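Teleoperated Demonstrations for Bag Zipper Manipulation
Project report, Group 2
Thabiso Kruger, Seon-mi Kong, Ayanda Baloyi
Supervisor: Shireen Mtshali
October 20, 2022

1. Task and motivation

The Hadinia project collects demonstrations of household handling tasks. Our group was assigned soft containers with zippers. A zipper is a hard case for a scripted motion: the pull is small, it swings freely on its slider, and the fabric around it gives way when pushed. Approach angles computed for one pose of the bag were of little use after the bag had slumped. We therefore recorded the motion from a human operator by remote control and trained a policy on the recordings.

2. Recording setup

The operator moves a handheld controller, and the arm follows at reduced scale. Gripper opening is mapped to the trigger. Joint positions, gripper state and all camera streams are written to one file per demonstration on a common clock. Two kinds of view are stored, one from fixed cameras at the workspace and one from a camera at the gripper. Operators were told to approach the ring from the front of the bag and to pause before closing the fingers. The pause costs time but gives a clean boundary between the approach and the grasp when the data is segmented.
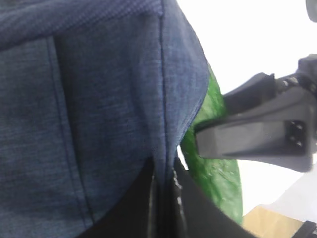
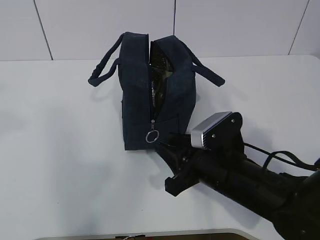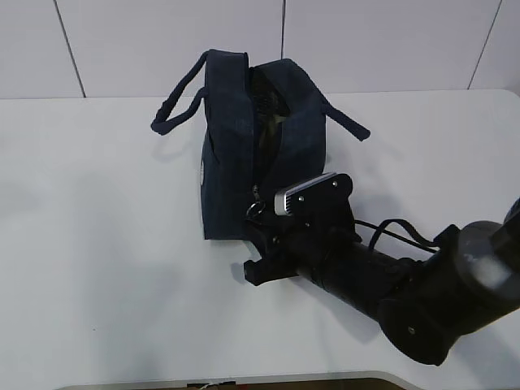

Navy or blue fabric and the black gripper, wrist view first, then two fixed views.

3. Data and Processing

We recorded 80 demonstrations with two operators, Kong and Baloyi. Segmentation and resampling produced almost 4,000 short clips. Clips in which the arm did not move were removed, as were those with dropped camera messages. The remaining 1,559 clips were used for training.

Kwan-ho Liao wrote the time alignment script. An early version matched each camera message to the next joint reading instead of the nearest one, so actions were shifted relative to the video. The error was small in free motion but large enough at the grasp to spoil the labels. All files were processed again after the fix.

4. Observations

The wrist view is useful for the last part of the approach, but fabric can fill much of it at close range. The fixed views keep the outline of the bag and the position of the arm. A policy trained on the wrist view alone tended to close the gripper early. With both kinds of input, early closing was less common - we have not yet run enough trials to give a rate.

The operators also differed in style. Kong made one slow diagonal approach. Baloyi stopped above the target height and then lowered the gripper. Mixing the two styles gave hesitant motion near the zipper. For the November recordings we will fix one approach style in the written protocol and log the operator name with each file.

5. Open items

- Add a force limit to the remote control loop.
- Repeat the wrist-only comparison with equal training time.
- Record closing as a separate task from opening.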